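짐 싸기의 기술이라는 것을 믿어도 될까

여행철이 다가오면 짐 싸기 비법이 쏟아진다. 돌돌 말면 공간이 두 배가 된다, 압축 파우치 하나면 한 달도 거뜬하다, 무거운 것은 바퀴 쪽에 넣어라. 출처를 따라가 보면 대개 파우치를 파는 쪽이 나온다. 수납용품 회사 드룰토프는 자사 설문 응답자 3,357명이 "정리 후 여행 만족도가 올랐다"고 답했다며 홍보에 열심인데, 질문지를 보내 달라는 요청에는 아직 답이 없다.

그래서 직접 해 보기로 했다. 준비물은 소박하다. 빨간 하드케이스 캐리어 하나, 줄무늬 천과 파란 천, 뚜껑 달린 투명 용기. 실제 여행 가방에 비하면 턱없이 적은 양이지만, 비법이 정말 비법이라면 적은 짐에서도 차이가 나야 한다.

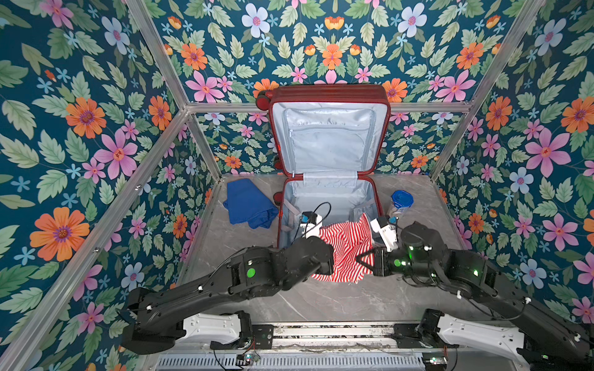 빨간색과 흰색 줄무늬 천이 캐리어 앞턱에 걸쳐 있다. 파란 천은 왼쪽 바닥에 있다.

첫 번째 의심은 '말기'에서 시작됐다. 항공사 승무원 출신 강사 세카르 세티아완은 말아 넣기를 권하지만, 얇은 티셔츠라면 몰라도 두툼한 천은 말수록 원통 사이에 빈틈이 생긴다. 반으로 접어 바닥에 깔면 그 틈이 없다. 내 손으로 해 본 결과는 접기 쪽이 조금 나았다. 조금이다. 인생이 바뀔 정도는 아니었다.

뚜껑 안쪽의 지퍼 달린 메시 주머니도 과대평가된 물건이다. 속이 비치니 찾기 쉽다는데, 양말 몇 켤레만 넣어도 배가 불러서 아래 칸의 짐과 자리를 다툰다. 여기에는 납작한 것만 넣는 편이 낫다. 투명 용기는 더 골치다. 딱딱한 물건은 눌러도 줄지 않으니 맨 먼저 구석에 자리를 잡아 주고, 천은 나중에 그 주변을 메우는 데 쓴다. 용기가 꼭 필요한지부터 따져 보는 것도 방법이다.

고정 스트랩은 어떨까. 가방 수선점 틸레의 힐베르토 야노스는 32년째 캐리어를 고쳐 왔는데, 끊어진 스트랩을 들고 오는 손님이 늘 있다고 한다. "짐을 줄이라고 달아 놓은 게 아니에요. 움직이지 말라고 잡아 주는 거지." 그의 말대로 힘껏 당겨 봐야 옷에 주름만 늘었다.
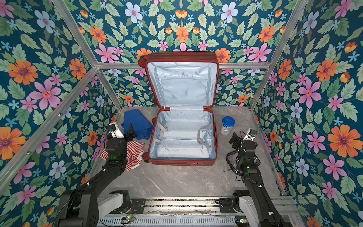
다 꺼내 놓고 다시 보기

그나마 쓸모를 인정할 만한 조언은 돈이 들지 않는 쪽에 있었다. 넣기 전에 가방을 활짝 펴고, 가져갈 것을 모두 옆에 늘어놓는 것이다. 바닥에 꺼내 놓고 보면 굳이 필요 없는 물건이 눈에 들어온다. 물론 이 조언으로는 파우치를 팔 수 없다.

멜라티 시톰풀 씨는 출장이 잦은 독자다. 다섯 개들이 압축 파우치 세트를 샀다가 지금은 두 개만 쓴다고 했다. 나머지는 서랍에 있다. 다음 출장 때도 아마 거기 있을 것이다.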